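Board: Workshop and Benchtops
Topic: Keeping a mat flat on an oiled timber surface

fekex_dan
Posted 7:40 pm

Oiled oak-coloured benchtop, rubber-backed mat, 400 mm deep. The corners lift when I drag anything heavy across it. Double-sided carpet tape held well but pulled the finish when I took it up in February. I have gone back to tape over the corners only.
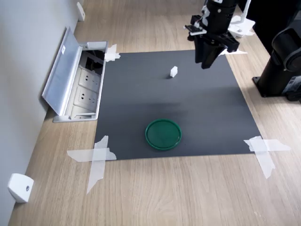

Mulligan
Corner tape resists lift but does very little against shear. Push sideways and the middle will still ripple. Run a strip along the full front edge.

Jericho Catacutan
Disagree. A full strip traps moisture against the oil and you get a dark line. I had one 23 mm wide that took two rounds of sanding to remove. Corners only, and change the tape before the adhesive cures.

Mulligan
That depends on the oil. A hardwax finish that has cured properly won't mark. Yours was probably still soft.

fekex_dan
Mine is Ravomeo satin, two coats, left nearly 2 weeks between coats. Ripple isn't a problem at the loads I use. Residue is the bigger worry. White spirit on a rag removes most of it but dulls the sheen.

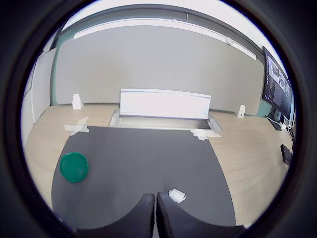 I tested citrus cleaner on an offcut and the sheen was unchanged after drying. It needs longer to work, and a plastic scraper held flat. Wipe with the grain.

clallell_west
Why tape at all? A heavier mat stays put under its own weight. I paid $229 for mine and it has not moved.

Jericho Catacutan
Weight doesn't fix curl from being stored rolled. Lay it upside down in the sun on Saturday, then tape.

fekex_dan
Already flat, so I'll stay with corners.

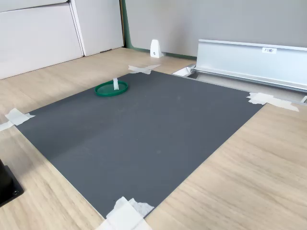

Grey mat on the benchtop, taped at the corners.

Mulligan
Fold one end of each strip under as a pull tab. Peel back low and slow, and re-oil the patch if it looks dry.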